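Composting at Rusbridge: your questions answered

Last updated June 23, 2022

What is the food scheme all about?
Getting leftovers out of general rubbish and into something our gardens can use! It all started with one bin outside the café, and we've been hooked ever since.

Who collects it?
Kindden empties the bins and takes everything to their heaps on the far side of the park. The finished compost comes back to our flower beds (the roses love it).

Can I put bread in?
Yes please! Crusts, stale rolls, half a sandwich, all fine.

What about tea bags?
Tear them open and tip in the leaves. The bag itself goes in general rubbish unless the box says it's compostable.

Do I need to scrape my plate?
Just tip it in. Sauce and gravy are welcome, but please pour drinks down the sink first.

How do I know which bin is which?
Look at the front. The compost one has its name in white capitals under the opening, and there's a bright green sticker below with little food pictures on it.
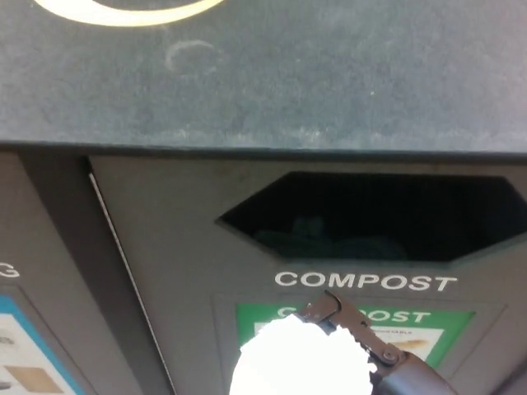 I've dropped a fork in. What now?
Please don't reach in after it! Tell the café counter and we'll fish it out when the bag is changed.

Can I bring scraps from home?
Not yet, but we'd love to say yes. We're hoping to open a separate drop-off point in August, with room for 200 households.

Can I have some compost for my own garden?
You can! Bring a strong bag to the Sundico shed and help yourself while it lasts.

Still stuck?
Ring the office on extension 2548.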